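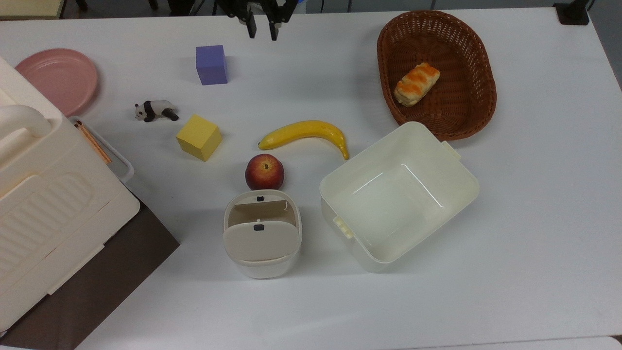 Toy and play kitchen sort-out, April 2025

The spring sort-out at the Tumomthorpe toy library is nearly finished. We have gone through 328 items so far, and 200 of them are back on the shelves with new tags.

Play food is the biggest group this time. Toy fruit now goes in the low bins by the Girkix shelving, with plates and small containers on the shelf above. Foam cubes have their own bin. Please don't put them in with the building blocks, as the hard blocks dent them.

Animal figures are kept by size, and the small ones go home in a zip bag with the tag inside. If you have a bag at home with no animals in it, we would like that back too.

Sets with missing parts will be held until July and then broken up for spares. The list is taped inside the Osska cabinet door.

Loans are still two weeks. Renew at the desk or by phone.

3 comments 12 shares

Search this site Enter keyword

Recent items
Puzzle swap: what to bring
New tags for dress-up clothes
Returning large toys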